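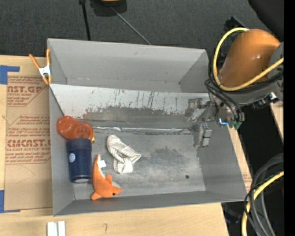

Lower compartment, Friday morning. Foil strip along the bottom of the divider, sock and dolphin still inside.

Ticket 602: Divided bin, things catching at the seam
Opened by: Marcela Tóth
Status: open
Opened: 15th August

Hi Kenji, me again, and yes it's the gray bin again, sorry! This is the big one with the sloping divider that we got through Clunen in May. 

Quick version: soft stuff keeps getting snagged where the divider meets the floor of the lower compartment. See the shiny strip running along there? It's gotten a bit crumpled, and I'm pretty sure one end is lifting (I can get a fingernail under it, which I don't think I'm supposed to be able to do). The striped sock got a pulled thread from it yesterday. The dolphin has been fine so far but I worry about those fins.

The divider itself looks rough too. It has dark scratches going down it and some worn patches, but those feel smooth when I run my hand over them, so I'm not asking for anything there unless you want to. The upper compartment is great, no complaints, the walls are still nice and smooth.

What I've tried so far:
- Pressed the strip flat with the back of a spoon. Lasted until lunch.
- Wiped the seam with a damp cloth and let it dry, in case it was just grit under there. No change.
- Turned the bin the other way around on the table. I don't know why I thought that would help.

Marcela

---
Reply from Kenji Alcantara

Thanks, the photo helps a lot. Couple of questions. Is the strip lifting along the whole seam or just at one end? And what's going on with the dark patch on the floor, right of center? If that's glue that crept out from under the strip then I need to bring the solvent. Also did the little round hole come with the bin or did somebody drill it?

Please don't use tape on it for now, it leaves gunk and I have to scrape it all off before anything new will stick.

---
Reply from Marcela Tóth

Just the one end, the left. The middle is wrinkly but it's stuck down.

The dark patch isn't sticky, I poked it. I went at it with dish soap and a sponge and it got maybe a little lighter? I think it's just scuffing, the whole floor is dull like that now. The hole was there when we unpacked it, and the Rusnák bin in the back has one in the same spot, so I figured it's a drain or something. Nothing snags on it.

And too late on the tape, I put a tiny piece on the left corner right before I saw your message. I'll peel it off!

---
Reply from Kenji Alcantara

OK, no solvent then. I have a roll of the Skosach edging left over, and the seam measures 345 mm on the drawing, so there's enough for 2 tries if I mess up the first one. I'll pull the old strip, clean the seam and put the new one down. It needs to sit overnight before you load it.

Can you empty the bin before I get there? Dolphin and all.

---
Reply from Marcela Tóth

Will do. Everything can live in the Gorari tote for a night. Tape's off, by the way, and it did leave gunk.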